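Capítulo 4. Demonstração ao público: o braço e o armário

Esta parte do guia destina-se a quem monta e conduz a estação 2 nos dias de porta aberta da Stomlow. Parte do princípio de que o posto já tem o simulador Grarketti instalado (capítulo 2) e de que a licença está ativa.

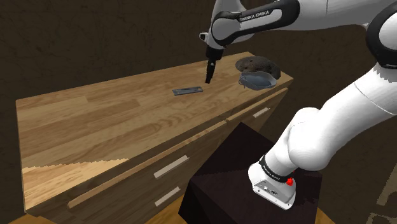
4.1 O que o visitante vai ver

A estação corre em simulação. No ecrã grande aparece um braço Franka Emika montado num pedestal escuro, diante de um armário de madeira com gavetas. Em cima do armário estão uma peça cinzenta plana e uma taça cinzenta baixa com um objeto castanho de superfície rugosa. A pinça aponta para baixo, com os dedos quase fechados, junto da peça plana.

É esta a pose de partida. Todas as sessões começam aqui e o operador deve saber reconhecê-la sem consultar o guia.

4.2 Antes de abrir as portas

1. Ligue primeiro o posto de cálculo e só depois o ecrã grande. Pela ordem inversa, a resolução fica errada e é preciso reiniciar.

2. Abra o Grarketti e escolha o perfil "Visita". O perfil "Laboratório" mostra menus que não interessam ao público e deixa os limites de velocidade por definir.

3. Carregue a cena do armário. O carregamento demora 11 segundos. Durante esse tempo a janela fica cinzenta e não responde ao rato.

4. Confirme a pose de partida. Se a pinça aparecer noutro sítio, escolha Cena > Repor.

5. Corra a sequência completa uma vez, sem público. O contador no canto da janela de controlo deve parar nos 2,000 passos.

Nota: o contador usa a vírgula como separador de milhares, mesmo com o programa em português. São dois mil passos, não dois.

6. Reponha a cena e bloqueie o teclado secundário com o comando Visita > Bloquear.

4.3 Condução da sessão

1. Receba o grupo e deixe as pessoas aproximarem-se do ecrã antes de começar a falar.

2. Diga logo no início que se trata de uma simulação. Há visitantes que perguntam onde está o robô -- a resposta curta é que nesta estação só existe o modelo.

3. Prima Iniciar. O braço executa o primeiro movimento, até ao passo 400, e faz uma pausa.

4. Aproveite a pausa para explicar a tarefa. Indique a pinça, a peça plana e a taça, por esta ordem. Evite termos como "cinemática inversa", a menos que alguém pergunte.

5. Prima Continuar. A segunda pausa acontece no passo 900. Neste ponto pode rodar a câmara virtual com o botão direito do rato e mostrar as gavetas de outro ângulo.

6. Prima Continuar de novo e deixe a sequência chegar ao fim.

7. Responda às perguntas com a cena parada. Depois escolha Cena > Repor para o grupo seguinte.

Cuidado: não rode a câmara com o braço em movimento. A imagem salta e os visitantes perdem o fio à tarefa.

Cuidado: o botão vermelho que se vê na base do braço faz parte do modelo e não tem qualquer efeito. Para parar a simulação use a tecla Esc.

4.4 Se alguma coisa falhar

A pinça fecha e não apanha a peça: deixe a sequência terminar. Uma tentativa falhada também serve para a conversa, e interromper a meio obriga a carregar a cena outra vez.

Um objeto cai do armário: prima Esc e escolha Cena > Repor. Não tente repô-lo à mão com o editor.

A imagem fica parada e o contador continua: o problema está na ligação ao ecrã. Verifique o cabo do lado do distribuidor Kuvinetti -- é quase sempre essa ponta.

O contador para antes do fim: feche o programa, volte ao passo 2 da secção 4.2 e passe o grupo para a estação 3 enquanto espera.

4.5 Fecho do dia

1. Desbloqueie o teclado secundário.

2. Guarde o registo das sessões na pasta Grube, dentro da unidade partilhada. Os registos de março ficaram no disco local e ainda têm de ser copiados.

3. Desligue o ecrã grande e, por fim, o posto de cálculo.

Revisão desta secção: 22 jun 2022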